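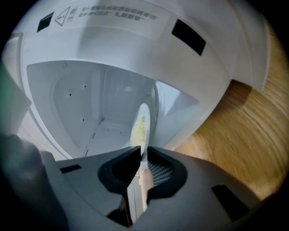
Why do people say the Aravena picture house is haunted?

Mostly because of a projectionist who is meant to have died in the booth, though we found three versions of how, and in one of them he just retired to the coast.

Local Legends Project – Group 2 report
Kwabena Boateng and Celeste Mansilla

What we set out to do
Collect as many tellings of the Aravena story as we could, write them down the way people said them, then see which bits stay the same. We were not trying to prove a ghost. Celeste would have liked to.

How we did it
Talked to 11 people in May. Most were regulars at the Cerberg market, two used to work at the picture house selling tickets. Interviews were meant to be 45 minutes, most ran out of steam well before. Kwabena wrote notes, Celeste recorded. One recording is mostly wind.

What people told us
Footsteps above the back row. Nearly everyone had this one – nine out of 11. Seats folding down on their own. A smell of pipe smoke by the side stairs. A light in the booth on Sunday nights, after the building was locked. Only the older people knew about the light, and they all said Sunday without us asking.

The name changes. Some said Mr Prallel, which is also the name of the lane behind the building, so we think the lane came first and the ghost got named after it. Can't be sure. One woman called him "the reel man" and had never heard any other name.

There is also a second ghost, a girl in the foyer, but she only turns up in tellings from people under twenty. Probaly borrowed from the Kiditel school story, which has a girl on a staircase and the same wet shoes.

What stays the same
The booth, the footsteps, and that he is not angry. Several people were quite firm on that. He checks the seats and goes.

Problems
Started late. Asked leading questions at first ("have you heard the footsteps?") so the first few interviews are weaker then the rest. Didn't get inside, the owner never rang back. No old newspapers checked, the library's local shelf was closed for the whole of our project.

If we had longer
Go through the papers for any death at the picture house. Talk to more people from the Kiditel side and ask about the wet shoes. Redo the windy one.

Notes and recordings are in the group folder, transcripts still to be typed up for the last two.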